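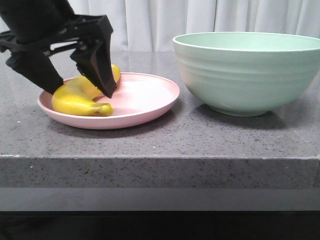
Section 6. First Transfer Test: Plate to Bowl

This section applies to the Arnaud two-finger gripper kit when installed on a Telora bench arm in a home or shared workshop. Complete Section 5 (Mounting and Cable Routing) before proceeding. Builders who have fitted the Jolik finger pads should also read the note on pad thickness at the end of this section.

6.1 Purpose of the test

The transfer test confirms that the arm can approach a soft, curved item on a low dish, close on it without excess force, and release it into a deeper container. A banana is the recommended test item. It is light and inexpensive, and its peel marks readily when the grip setting is too high.

6.2 Items required

Assembled arm and gripper, with emergency stop connected
One shallow plate with a low rim
One deep bowl with a stable foot
One banana, firm, with the peel unbroken
A plain backdrop, such as a light curtain or a sheet of card
A soft, dry cloth

CAUTION: Do not use glass or thin ceramic dishes for this test. A finger that descends too far may crack the dish and damage the fingertip.

6.3 Preparing the work surface

1. Wipe the counter and allow it to dry. Crumbs under a dish may cause it to rock when a finger touches the rim.
2. Set the plate and the bowl side by side, within the reach area marked during Section 5. Leave clear space between the dishes and the front edge of the counter.
3. Hang the backdrop behind the counter. Fabric must not be able to swing into the path of the arm.
4. Turn on the overhead lights and close any blinds. Strong reflections on a polished counter may disturb the wrist camera.
5. Place the banana on the plate.

6.4 Aligning the gripper

1. Start the Roketti control program and select Manual.
2. Open the fingers fully.
3. Move the gripper over the banana and turn the wrist until one finger is on each side of the fruit. The fingers should close across the banana, never along its length.
4. Open the wrist camera view and lower the gripper in small steps.

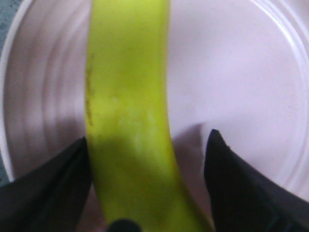

5. Check the gap on both sides of the fruit. If one finger is much closer than the other, raise the gripper, correct the sideways position, and lower it again. An uneven gap will push the fruit across the dish before the grip is made.
6. Stop when the fingertips are below the widest part of the banana but clear of the dish.
7. Select Save Position.

NOTE: Shadows from the fingers may darken the lower part of the camera view. This is normal and does not require a change in the camera settings.

6.5 Running the transfer

1. Set the speed to Low and the grip force to 5.
2. Keep one hand at the emergency stop. All other persons should stand clear of the arm.
3. Select Run Once. The arm will close the fingers, lift, travel to the bowl, and release.
4. If the fruit slips, raise the grip force by one step and repeat. Do not exceed 90 on the force scale with soft items.
5. Remove the fruit by hand only after the status light has turned green, then inspect the peel. Fresh dents or splits mean that the force must be reduced.

WARNING: Never reach into the bowl while the arm is powered and moving. The fingers can close without notice if a saved position is recalled.

6.6 Resetting between runs

Return the arm to its parked position and remove the test item from the work surface. Both dishes should be empty and back on their marks before the next run. 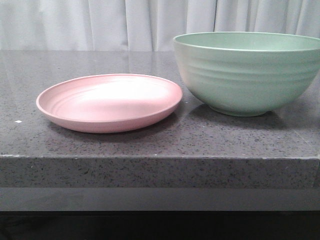

Where the dishes tend to creep over repeated runs, small pieces of removable tape may be placed at the foot of the bowl and under the plate. Replace the banana once the peel has softened - a soft fruit gives misleading results at low force.

6.7 Fault codes

Code 1067 indicates that the fingers closed fully without meeting resistance. Repeat the alignment in 6.4 and confirm that the saved position has not been overwritten.

NOTE ON PAD THICKNESS: Jolik pads reduce the maximum opening of the gripper. After fitting them, run Finger Zero from the Roketti service menu and repeat this section from 6.4.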